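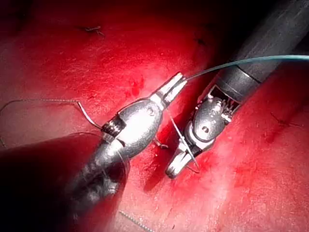

Surgical suturing is the joining of tissue with a needle and thread, and it is one of the oldest skills in medicine still in daily use. A stitch holds two edges close together while the body does the real repair work, and the thread that makes it possible is a small marvel in its own right! Color plays a surprisingly large part. Against deep red tissue, a blue-green strand stands out clearly even when it is very thin, and a surgeon working through narrow instruments with small metal jaws depends on seeing exactly where the thread runs. Many sutures are dyed for this reason, most often blue, green, violet or black.

Materials

Suture threads fall into two broad families. Absorbable threads are broken down by the body over weeks or months, while non-absorbable threads keep their form for much longer and are either removed or left in place. Catgut and silk were the classic choices for centuries. Modern threads are mostly synthetic, among them nylon, polypropylene and polyglycolic acid.

A thread may also be a single smooth filament or a braid of many fine ones. Single filaments slide through tissue with little drag, but they have "memory" – they like to spring back into the shape they had in the packet. Braids are softer and knot beautifully, though the gaps between their fibers can shelter bacteria.

Sizes

The sizing system puzzles almost every newcomer. Once the scale drops below zero, a higher number means a finer thread, so 6-0 is thinner than 3-0. The very finest sizes are used under a microscope, on tiny vessels and nerves.

Tying inside the body

In open surgery, knots can be tied by hand. In keyhole and robotic surgery they are usually formed with the instruments themselves: one holds the strand while the other is wrapped with a loop and then reaches through to take the free end. The thread is best gripped near its end, as crushing the middle can weaken it. Most robotic systems give the surgeon little or no sense of touch, so tension is judged largely by eye – from the straightness of the strand and the way the tissue gathers.

Learning the craft

Practice begins on foam or silicone pads. Isamu Kawaguchi's teaching handbook, a favorite among trainees, sets a goal of 1,000 practice knots and devotes 18 pages to the square knot alone. It is a wonderful read, full of careful line drawings.

See also: Surgical needle; Square knot; Needle holder; Wound healing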